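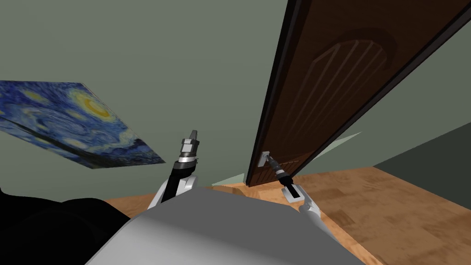 What is a fashion designer's job?

A fashion designer decides how clothes, shoes and bags will look, what they will be made from and how they will fit the person wearing them.

Work on a new shoe starts long before it reaches a shop. At Rokau, where the Ruveo shoe museum keeps its collection, visitors can see drawings for a school shoe called the Clunus. The designer made 97 drawings before one was chosen. Many of them differ only in the shape of the toe or the place of the buckle.

How is a shoe made?

First, the drawing is turned into a paper pattern. Each piece of the pattern shows the cutter what shape the leather or cloth should be. The pieces are then sewn together to make the upper, the part that covers the top of your foot. 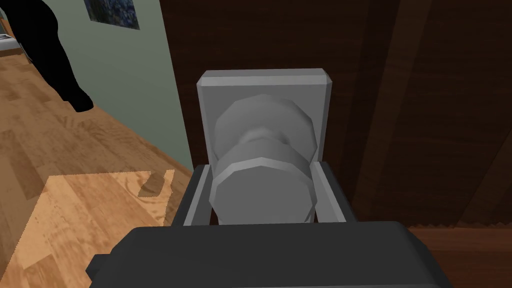
The upper is pulled tightly over a foot-shaped block called a last. Lasts used to be carved from wood, and today many are made of plastic. Every size needs its own pair. When the upper has taken the shape of the last, the sole is fixed underneath with glue or stitches.

The museum owns 3000 shoes, and 45 of them are on display at any one time. The others are kept in dark, cool rooms, as strong light can fade dyes.

Words to know

Upper: the top part of a shoe.
Sole: the part that touches the ground.
Last: the block a shoe is shaped on.
Pattern: a set of shapes used for cutting.

Something to try

Draw round your own foot on card. Design a shoe to fit it and label the upper and the sole. Children aged 10 and under may show their designs on the Kiiskinen wall, beside the main stairs. Entries are changed every May.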